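May
Réka Borbély

4. Comparing the Ollach and Foven grippers

The Ollach sheet promises any soft pack up to 200 g. Treat that as a sales figure until your own arm has done it.

4.1 Scatter the snack packs on the table at odd angles. Neat rows flatter both grippers.
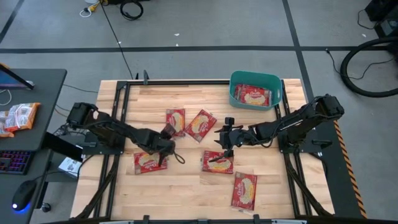 4.2 Run 10 picks per gripper, same speed setting. Log every miss, including the ones you'd like to blame on lighting.

CAUTION: Keep hands outside the frame while either arm is powered.

4.3 Stop one run with a pack over the bin and check the grip for creep.

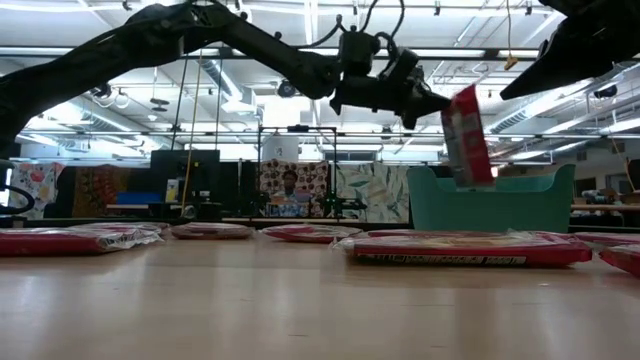

Fig. 9. Pack held above the teal bin.

4.4 Check the wrist camera last.

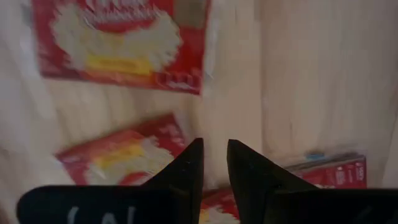 The Nurel controller claims to sort out blur on its own. I have my doubts. If red packaging smears like this behind the fingertips, lower the arm speed and repeat step 4.2.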